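Drudon Refurbished Desktops
Harries Office Tower, Dell board, blue drive carriers

In stock
Updated July 6, 2021

We get a lot of office desktops through the Narum workshop, and this is the one we keep setting aside for ourselves! It's a plain, sturdy tower that opens up easily and gives you space to work once you're inside. If you've been wanting a first computer to upgrade on your own, or a quiet little file server for the spare room, it's a lovely place to start.

The part we like best is the drive cage. The hard drives ride in blue plastic carriers with proper grips on them, so you can get a hold of one without fishing around behind the cables. Squeeze, pull, done. Swapping a drive takes almost 2 minutes the first time and a lot less after that (the slowest bit is getting the side cover back on straight).

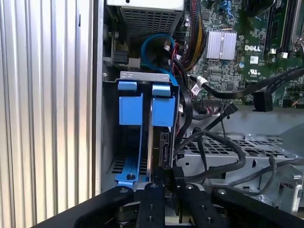 Inside the tower: blue carriers in the drive cage, power supply above, Dell motherboard to the right.

The cage is silver sheet metal with a bent lip along the top, and it feels solid when you push a drive home. SATA and power cables come down from above with enough slack to reach the bay, and the heatsink on the board is a good-sized finned one. We blow the dust out of every unit before it goes on the shelf, fins included.

Memory is just as friendly. The slots have latches at the ends, so press them open, line up the notch and push until they click shut. We fit 4 GB as standard and can put in more when you order, just add a note at checkout.

What you get
Tower with side cover
Hard drive, wiped and tested for 24 hours
4 GB memory, fitted
Power cord
Printed Drindier setup sheet with the cover and drive steps

Good to know
Monitor, keyboard and mouse are sold separately. Cases are used and may have light scuffs on the outside. Unplug the tower before you open it, and touch bare metal before handling the board or memory.

Returns are accepted for 100 days, with the original box if you still have it. Spare carriers are listed under Harries Parts, and they do sell out, so grab one while you're there if you plan on rotating backup drives.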